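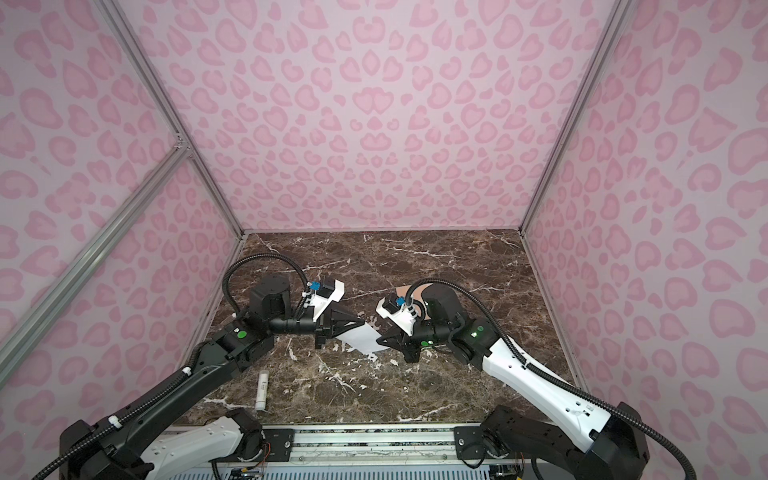
Bay 2 with the pink leopard lining, marble top.

July, 10:40

Lining stays up for now. It's the Jekidine print, pale pink, on back and both sides. Roll 209 is nearly used up, so no spare if a panel gets torn.

Paper today: white, peach-pink and cream, all from the Grillholm offcuts box. The white one is creased and specked, ragged along one edge. Fine for layering tests, not for the Kakakhel samples – keep those in drawer 79.

Pink over cream over white is hard to square up because none of the edges match.

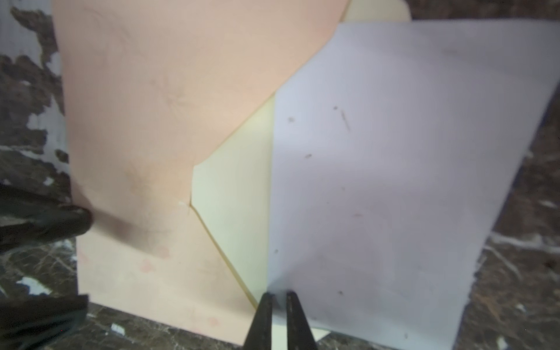 Marten thinks we should trim all three to one size before stacking, and would rather see the smudged sheets go to scrap.

Will trim half the box and leave the rest as is.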